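Caps on the table: a gallery for doubters

Kendberg has sent us its washed caps again, dark and khaki, with a promise on the swing ticket that they "hold their shape for life". I have owned a good many caps and I'd like to meet the one that did. Madhu Agarwal booked a table for us one afternoon in February, and we spent it sorting by colour and looking hard at cloth.

First, the fabric. It is soft and washed, faded before anyone has worn it, and the crowns cave in as soon as they are put down.

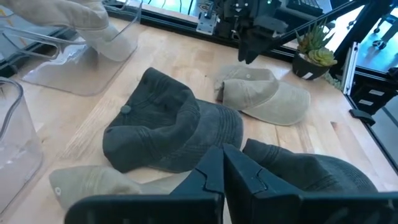
Kendberg calls this "relaxed structure". I call it a cap with nothing behind the front panels, and at 80 pounds for a pair I expected a bit more backbone. The stitching on the brims is tidy, I'll give them that – row after row of it, on both colours.

Sorting sounds simple: darks to one bin, khakis to the other. The Sastau method, which has its own leaflet, says that you should sort by colour before you judge shape. I remain to be persuaded that this needed a leaflet.
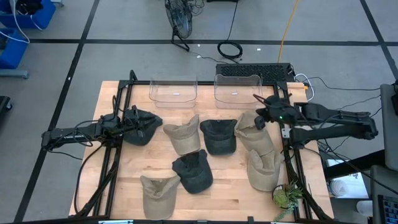

Khaki and black caps on the table, with both clear bins empty.

The darks are sold as "charcoal moss". In some lights I can find a little green in them, in others none at all. Madhu sees it every time and thinks I should have my eyes tested. The khaki is khaki.

Pick one up by the side and the crown tips over and creases. A stiffer cap, such as the old Pathak, would keep its curve, but it would also leave a red line across your forehead by lunch. 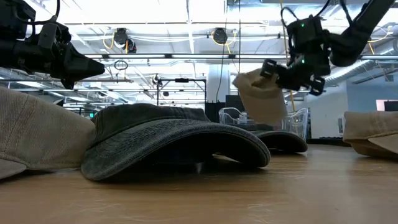
Folding and stacking

The ticket also says that the caps "fold flat for travel". Flat is a generous word. Ours went into soft heaps, and I wouldn't trust one at the bottom of a suitcase.
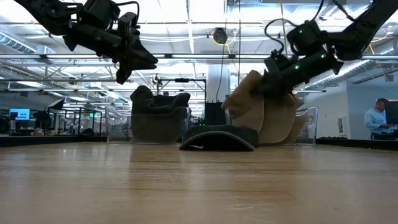
Tan fabric bunched up behind something dark and arched. Fold flat, they said.

Bovar caps are next, if the parcel ever comes.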